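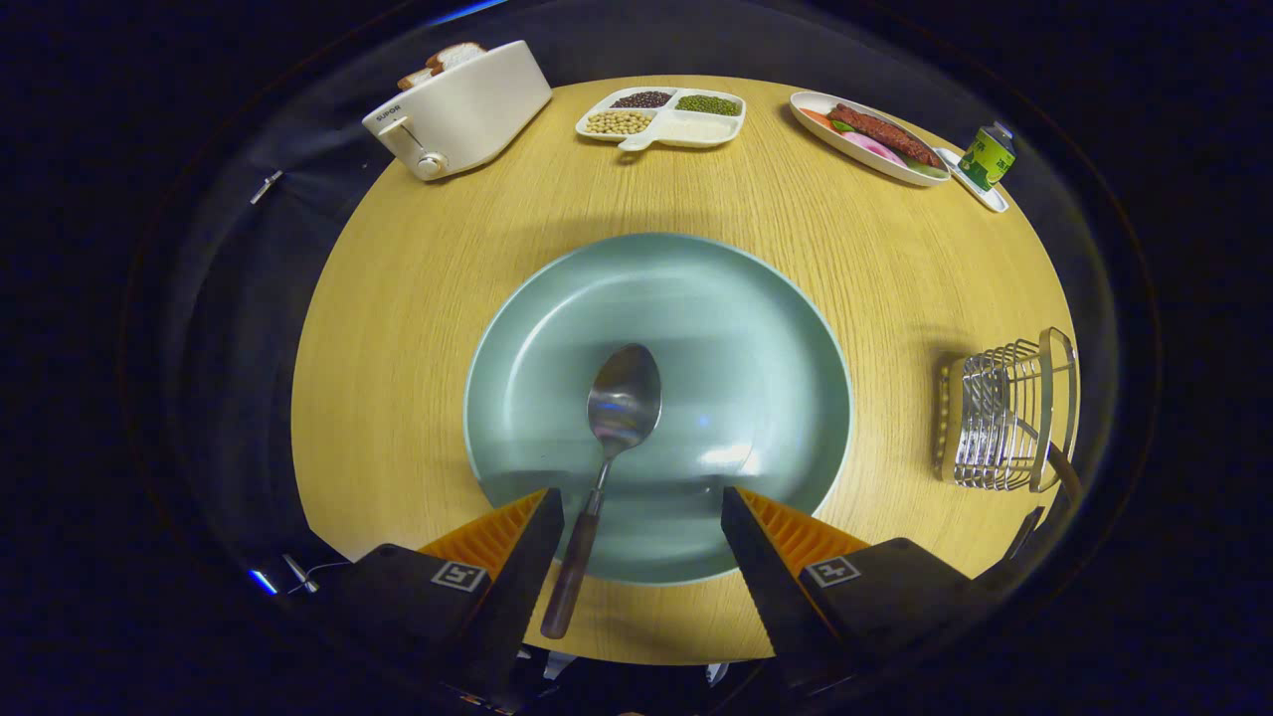

Sondton Robotics Club
Breakfast Table project: gallery and notes

Home | Projects | Gallery | Join us | Contact

Welcome to the Breakfast Table page! This has been our big project for the year, and it has taken over the club in the best way. The idea is simple to say and very hard to do: teach a gripper to set and clear a breakfast table. Spoons, plates, toast, the lot. We started with two students and a cardboard mock-up, and by November the whole senior group wanted a turn.

The work is our entry for the Buvine Challenge, household tasks section. Teams choose their own table and their own dishes, record their own examples, and then show what their program has learnt from them. Our code is called Laltberg, after the made-up mountain in a comic the Year 9s draw on the whiteboard. It was meant to be a temporary name.

Spoon and plate
The spoon task is everybody's favourite. The gripper comes in open, with a finger on either side of the dark brown handle, and the trick is to close at the right spot so the bowl of the spoon doesn't swing. Handle towards you is the easy version. We also do it sideways and (for the brave) tucked half under the rim.

The mint plate
A great plate, and a bit of a menace. It's glossy, so it picks up white highlights from the lights, and our first program went after the highlights as if they were cutlery. We kept the plate in and recorded more examples with the lights in different places. The spoon bowl shines as well, so it was good practice for both.

Orange grips
The ridged pads on the inside of the fingers get more questions at open night than anything else we make. Smooth pads let the spoon roll. Ridges hold it. We tried four patterns over winter and the small parallel ridges won by a mile.

Square markers
Each finger has a black-and-white square on it. The software finds the squares and works out how far apart the fingers are, so we don't need a sensor in the hinge. Keep them clean, please! A thumbprint of jam on a marker cost us a whole afternoon of recordings.

Driving it by hand
People expect a joystick. For the recording stage we just hold the gripper and do the job ourselves, slowly, with the camera looking out over the fingers. You learn very quickly how much you normally rely on your wrist. Left-handers are especially welcome, as most of our early examples were done by right-handed students and it shows.

Toast
The toaster with its two slices is in the set for the pick-up-the-bread task. Bread is lovely to practise on because it tells you straight away when you've squeezed too hard. One of the juniors wrote a squeeze limit for Laltberg after a rough session with a crumpet, and that piece of code has hardly been touched since.

Beans, beans, beans and rice
The four-part tray gives us four colours and four textures in one small spot: dark beans, green mung beans, yellow soybeans and white rice. We use it for the "which one?" task, where the program has to move to the compartment named on a card. Mung beans and soybeans get mixed up under warm light. If you have ideas about this one, come and see the vision group, they're keen for fresh eyes.

The oval plate
Sausage (or some other cooked meat), carrot and friends. No task of its own yet, though it does a fine job of making the table busy. A program that only works on a tidy table isn't much use at breakfast.

Dish rack
The wire rack is the finish line for the clearing task. Plate up, turn, lower it between the wires, let go. It's harder than it sounds! The slots are narrow, the chrome is shiny and the rack throws a shadow on the wood that looks a lot like more rack. We have got a plate into a slot on our own program and the cheer could be heard in the car park.

The round table
We swapped to the round table in term two. On the old square one, students lined everything up with the edges without meaning to, and Laltberg got lazy and learnt the edges. On a round table you can come at things from any side. The stripy grain is handy too when you're trying to judge how far the gripper has moved.

Where we're up to
So far we have 109 good recordings of the spoon task and 38 of the rack. The rack number is low because each one takes longer and we throw out any where the plate knocks the wire. We'd love to get the rack up to match before the next Buvine round, so that's the plan for the next stretch of sessions.

The spoon program now gets most of its easy pick-ups and maybe half of the sideways ones. Half-under-the-rim is still a coin toss on a good day. The judges don't mind a miss as long as the team can explain it, and our explanations are getting very good.

What students have been working on
Mechanical group: new finger hinges, a lighter handle, spare pads.
Vision group: marker tracking, shiny things, the mung bean problem.
Recording group: clean takes, labels, the logbook.
Build and display group: the table layout and our stand for the Ó Dálaigh Hall open night.

You can swap groups at the start of each term. Plenty of people come in wanting to code and end up hooked on hinges, and the other way round.

Coming to open night
Doors to Ó Dálaigh Hall open at 6 pm. There'll be a gripper out for visitors to try, and the spoon task is the one to go for. Little brothers and sisters have been some of our best spoon drivers, so bring them along! Anyone from Year 7 up can put their name down for next year on the night or at the front office.

If you're already in the club, please check the logbook before you start a new set of recordings, and put the spoon back in the tub with the plates when you finish.

Back to all projects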